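Lollov 27 Bench Mat
Sudstead Worksurface Products
Item 2834

Overview

The Lollov 27 is a two-layer mat for assembly and repair benches. The top layer resists solder splash, common fluxes and light oils. The bottom layer is a softer foam-backed rubber that keeps the mat in place and takes up small knocks. The mat is supplied flat or on a roll, in one thickness and three colors, and can be cut on site with a utility knife and a steel rule.

The 27 replaces the earlier Lollov bench mat. The snap positions are unchanged, so existing ground cords fit without an adapter. The top surface now has a finer grain, which makes small screws easier to pick up and marks easier to wipe off.

Sizes and stock

Cut mat, standard: 1050 mm long, 600 mm deep. Two snaps fitted, one at each front corner.
Cut mat, long: 2000 mm long, 600 mm deep. Two snaps fitted, one at each front corner.
Roll: 10 m long, 1200 mm wide. No snaps fitted. Order the snap kit separately.
Colors: gray, blue, dark green. The roll is stocked in gray and blue only. Green rolls are made to order.

Length and width tolerance on cut mats is plus or minus 5 mm. Mats shrink slightly in the first days after unpacking. If the mat has to fit a recess, let it lie flat for a full day before trimming.

Where it is used

The mat is meant for light assembly, hand tool work, inspection and packing. It is not a cutting mat and will score under a blade. It should not be used under vises, arbor presses or any clamp that bears on a small area. For those jobs see the Motaung hardboard-faced panel, which takes a point load without denting.
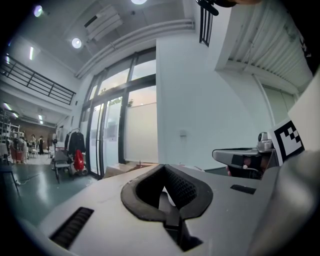 Surface and electrical properties

The top layer is static dissipative through its full depth, so wear does not change its behavior until the bottom layer shows through. Resistance to ground should be checked after installation and then at the interval set by your own site procedure. A reading that has drifted is usually caused by residue from household cleaners. Clean the mat with a mat cleaner and test again before replacing it.

The top layer will stand brief contact with a soldering iron tip without melting through, but a mark will remain. Do not rest a hot air tool on the mat.

Acetone and other strong solvents dull the surface and should be wiped up at once. Isopropyl alcohol is safe for spot cleaning – allow it to dry before taking a reading.

Installation

1. Clear the bench and remove dust and old adhesive.
2. Lay the mat with the grained side up and the snaps toward the operator.
3. Leave it until both ends lie flat. Roll stock may need weights at the corners.
4. Trim if required. Keep cuts at least 50 mm from any snap.
5. Attach the ground cord to one snap and to the common point ground. The other snap is for the wrist strap.

Adhesive is not needed on level benches. On sloped tops use Brirnidine double-sided tape along the rear edge only. Tape across the full underside makes the mat hard to remove and can tear the foam.

Care

Wipe daily with a damp lint-free cloth. Wash weekly with mat cleaner. Do not use wax, polish or anything containing silicone. Store spare mats flat or rolled with the top layer outward – mats rolled the other way take a curl that is slow to come out.

Ordering

Quote item 2834 with the size and color. Cut mats ship from stock. Rolls ship on a pallet and need a dock or a lift gate at the delivery address. Ground cords, wrist straps, the snap kit and mat cleaner are listed under Bench Accessories. Cut lengths from the roll cannot be returned.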